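ok so the drawer task tried to eat my week. a thread

Jan 31, 2024

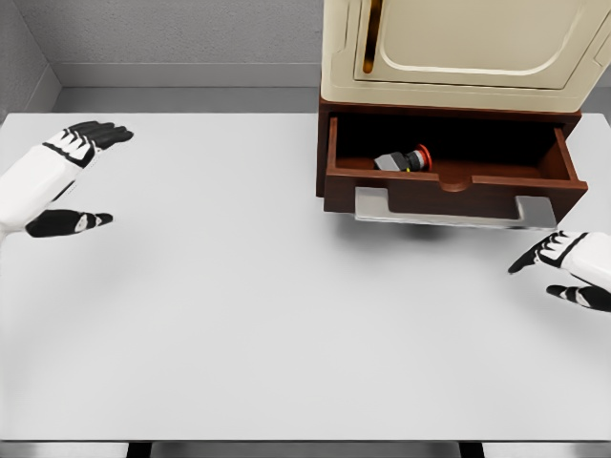
What do you do when a simulated robot hand goes straight through a solid drawer?
Check your contact settings and your timestep before you touch the policy. Mine was a timestep problem plus a collision shape I'd been too lazy to redo.

2/ Some background. We've got a two-handed setup in sim, both hands working over a white table, little cabinet with a wooden drawer in the base. Job is: open drawer, deal with the red-capped thing inside, close drawer. Sounds like a warmup, right?

3/ I kicked off 200 episodes overnight and woke up to a lovely success rate. Too lovely! Kanchan Dhillon took one look at my numbers and asked if I'd watched any of the replays. I had not.

4/ So I watched. On close, the thumb was sliding right into the front panel, getting stuck, and then the solver would freak out and fling the whole drawer shut. Success checker only looks at drawer position. Closed is closed! Full marks!

5/ I went back and flagged every episode with deep penetration. 70 of them. All counted as wins (ugh)

6/ First guess was the finger pull, that little half-circle notch in the top of the drawer front. My collision shape for it was a plain box, no notch at all, so the fingers were reaching into a gap the physics thought was solid. Fixed that. Better, still flinging.

7/ Then Deepak Kandpal asked what timestep I was on and I went very quiet. I'd doubled it back in the fall to speed up training and forgot. Put it back, and the flinging stopped in the next 100 runs.

8/ Safety bit, and I mean it: we were planning to put this policy on the real hands in February. A policy that's learned to ram a drawer with its thumb is going to break a thumb, or pinch whoever's standing there. That's on hold.

9/ New checker fails anything over a contact force limit. Retraining now, and the success rate looks terrible. Will post the curves once Kanchan's been through them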